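Open house at Prallwood: a lot of talk about stone

Prallwood opened its countertop showroom for 2 hours in January, and I went expecting a sales pitch. I got one. The guide told us marble is "easy to live with" and moved along before anyone could ask about lemon juice. A sealing kit runs $200, and he wouldn't say how often you'd need it.
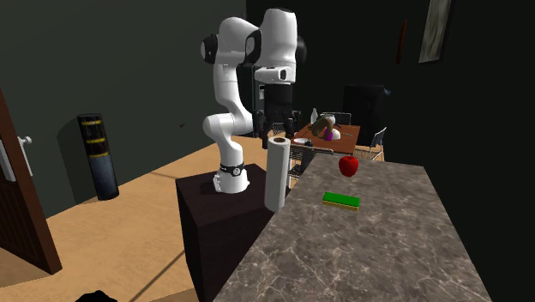 Shanthi Akanda told me later that her own marble had etch marks within 3 weeks, sealer and all, and that she'd buy laminate next time.

The cutting shop was closed to visitors, so we took the firm's word on waste. I asked which quarry the slabs come from and was handed a brochure with 8 pages of kitchens and no quarry. The coffee was decent. I'd want a sample to spill things on for a month before I signed anything.
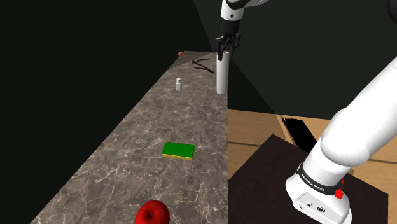 Marble counter with apple and sponge.

Parking is behind the building, and the lot fills early.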